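Little backpacks: the questions I get asked most

I'm Shuk-fan Chu and I look after children's bags at Imden, our little repair and hand-me-down shop in Sakcombe. These are the things people ask me when they come in, or email, or stop me in the supermarket (I don't mind, I like talking about bags!). Most of it applies to any small backpack with a harness, whatever colour yours happens to be.

How do I check a second-hand bag before my little one uses it?

Start by putting your hand right inside and feeling along every seam and into the corners. You'll find raisins. You'll also find any split lining much faster than you would by looking, especially if the lining is a bright colour and the whole thing has gone soft and crumpled with age. Then run the zip from end to end a few times and give each strap a proper tug where it's stitched on.

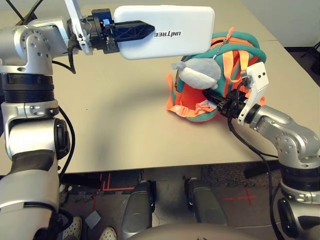

Teal and orange backpack, open a little at the front, with its plush hanging from a chain.

Can the soft toy on the zip come off for washing?

It depends how it's fixed. If it hangs from a clip or a chain, try unhooking it and wash it by hand in a bowl with a drop of washing-up liquid. If it's stitched to the bag, leave it where it is and sponge it. I would never put a fluffy one in the tumble dryer. Ours came out of there looking like felt, and my daughter didn't speak to me until teatime.

What's the strap across the middle for?

It's the chest strap, and it stops the shoulder straps sliding off small shoulders. Do it up so you can get two fingers behind it. Lots of parents leave it undone for weeks and then wonder why the bag ends up round the child's elbows! If the buckle has gone, bring the bag in. I keep a drawer of spares, nearly 406 at the last stocktake, and one of them usually fits.

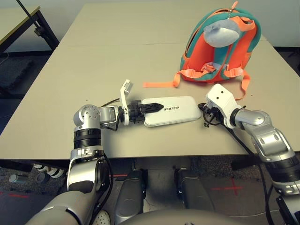
Chest strap buckled, with a long orange strap lying out to the side.

The straps are far too long. Can I cut them?

Please don't, not yet anyway. Children grow and you'll want that length back. Roll the tail up and hold it with a bit of elastic or a hair bobble. If you really must shorten one, turn the end over twice and stitch it down, or it will frayed-edge its way back through the buckle the first time somebody pulls it.

The easiest way to sort straps out is to lay the bag on a table with the harness side facing you and spread everything out flat. You can see straight away what's twisted and which tail belongs to which buckle.

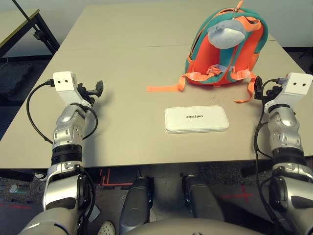 How do I clean the mesh?

Gently. Mesh hangs on to sand and biscuit crumbs, so go over it with a dry nail brush first, then a damp cloth with a little mild soap. Work from the edge of a panel towards the middle and go easy where mesh meets smooth fabric, as that join is where I do most of my mending. Padded edging goes fuzzy if you scrub it.
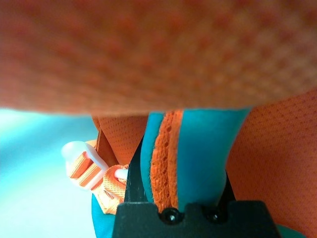 Photo: Imden, Sakcombe

For drying, open every zip, hang the bag upside down from the top of a door and leave it overnight. Radiators are a bit fierce for plastic buckles.

Do you take bags in?

Yes please, all year, though October is when I'm shortest of them. Clean if you can manage it, but I won't turn one away for a squashed banana. Drop it at the counter or leave it with Hollis next door if we're shut.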